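Subject: Re: [revdale-growers] Switching the summer share to the Domum app
Date: December, 9:14 pm

On the revdale-growers list, a member wrote:
> I think we should move the whole summer share over to Domum before
> sign-ups open. Members pick what they want each week, the app adds up
> the orders, and we only harvest what's been asked for. The Leremley
> farms did it and they say waste is down 80 percent. It's 4 dollars per
> member per month, and I can't see anyone quitting over that. Can we
> settle it on the list so we don't need another meeting?

I'd like us to slow down a bit. I read everything on the Domum site last night and I came away with more questions than I had when I started.

First, the 80 percent. Down from what? If Leremley was throwing out a truckload a week before, then fine, good for them. If they were throwing out two crates, I don't care. And who weighed it? I've asked this about every number that's come across this list and I'll keep asking. Our own waste last summer was mostly zucchini, and an app won't fix that. Planting less zucchini will.
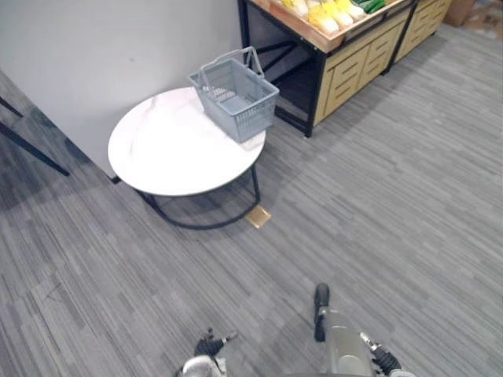 Second, the 4 dollars. We have 58 paying members right now. That comes to 232 dollars a month, every month, and the pricing page says billing runs all year. We have nothing to hand out from December to April. So we'd be paying for five months of people looking at an empty screen. I wrote to their support address to ask if an account can be paused and got back a link to the same pricing page.

Third, and this is the one that bothers me, choice. The whole idea of the share was that you get what the field gives you. I know people grumble about the kohlrabi. I grumble about the kohlrabi. But if everybody can click past it, then whoever grew it eats the loss, and next year they grow tomatoes like everyone else. Ramasamy Farm dropped out of their co-op over exactly this, or that's how I heard it. Somebody closer to them can correct me.

> Members pick what they want each week

Members who remember to log in pick what they want. What do the rest get? The site says "a default box." Fine, so who decides what's in the default box? I'd guess it's the same people who decide now, doing the same work, plus answering emails about passwords.

I do think there's a cheaper thing to try. Put everything out on tiered bins at pickup, heavy stuff low, and let people swap item for item out of their own box. No sign-in, no monthly fee. It's how any produce aisle works and everyone already knows how to use it.
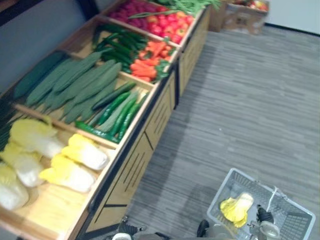

Napa cabbage in the lowest bin, with a basket on the floor. The vegetables are artificial.

We could knock one together out of the lumber behind the Revdale shed - I'd put up 50 dollars toward screws and hinges if someone else has a saw that works.

If people still want Domum after that, okay, but I'd want to see three things in writing: whether we can pause for the winter, whether we can get our member list back out if we leave, and what happens to the money if a member cancels halfway through the season. Until then I'm a no.

Also, whoever has the hanging scale, please bring it back.

> so we don't need another meeting

I'm afraid we need another meeting.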